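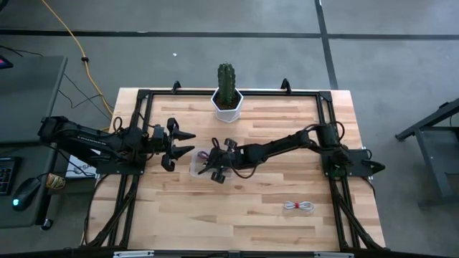
Butcher block, cactus, and one cable with its little red tie.

Oct 30, 2021

So I have been on a bit of a tabletop kick lately, and it's all the fault of that butcher block. I love it! The strips are all slightly different, some pale and some almost honey, and it makes everything you put on it look nicer than it is. I priced one for my own desk at Gallatard and then had to go sit down for a while. Maybe in January.

The cables are my real hobby, though. I used to shove them all in one drawer (you know the drawer), and every time I wanted one I got seven. Now each one gets folded into a loose figure eight with a tie around the middle, and I swear it takes 10 seconds.

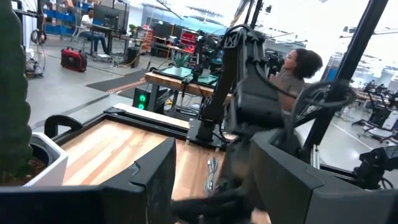

I bought a pack of 100 ties from Brillama, which was way too many, so now the bread bags and the Christmas lights have them too. The red ones are best — you can spot them from across a room.

And then there's the cactus. I'm a sucker for a tall ribbed one in a plain white pot, and the six-sided kind with a matching saucer is just about perfect. Mine at home came from Prunberg for some 5 dollars and leans like it's had a long day. 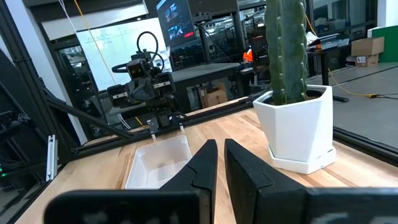 Little clear bins are the other thing I keep buying. Small stuff goes in, you can still see what it is, and no labels! I did try labels once — they peeled off and I found one on my sock. Next up is the shelf over my desk, as soon as I find the screws for it.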